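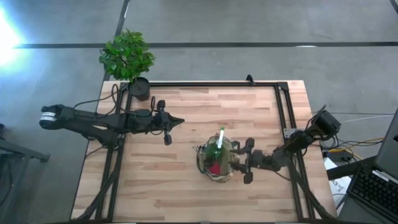 Informe de avance a la dirección de Nestov, línea de trabajo Maslow: embalaje y clasificación de artículos menudos.

Durante el periodo se ha cerrado la definición de los puestos de preparación y se ha iniciado la comparación de envases flexibles. El puesto de referencia conserva el tablero de listones de madera clara, con tonos crema, tostado y marrón rojizo, y el marco negro fijado encima, que delimita la superficie útil. El envase en estudio es del tipo bolsa, de contorno arrugado y parcialmente translúcido; permite distinguir por color parte del contenido (verde intenso en el centro, rojo en la zona inferior) sin necesidad de abrirlo. Esta propiedad es la que se pretende aprovechar en el control de salida.

Estado de las tareas

Tarea 1, acondicionamiento de puestos. Finalizada. Se han habilitado 3 puestos con idéntica altura de tablero. La nivelación fue revisada por Joris Verstraete el 14 de junio, sin incidencias.

Tarea 2, selección de envases. En curso. De los 12 modelos recibidos de Flarkel se han descartado los opacos y los de base rígida. Quedan pendientes las pruebas de cierre y de resistencia de la costura lateral.

Tarea 3, procedimiento de llenado. En curso. Kavitha Sastry ha redactado la primera versión de la instrucción. Establece que las piezas voluminosas se introducen primero y que el envase se coloca siempre dentro del marco. Falta fijar el criterio para artículos alargados, que tienden a sobresalir por la boca.

Tarea 4, registro de defectos. No iniciada. Depende de la entrega de las fichas por parte de Nechyporuk.

Ejecución económica

El gasto imputado a material fungible asciende a 1260 euros. La partida de etiquetado no se ha utilizado y se solicita su traspaso a la tarea 2.

Desviaciones

La entrega de la segunda remesa de envases acumula un retraso de alrededor de 20 días. Afecta a las pruebas de cierre y no modifica el resto del calendario. Nathalie Hoekstra mantiene el contacto con el proveedor.

Previsión

En julio se completarán las pruebas de cierre y se remitirá a Kristof Jacobs la instrucción de llenado para su aprobación. La tarea 4 comenzará cuando se reciban las fichas.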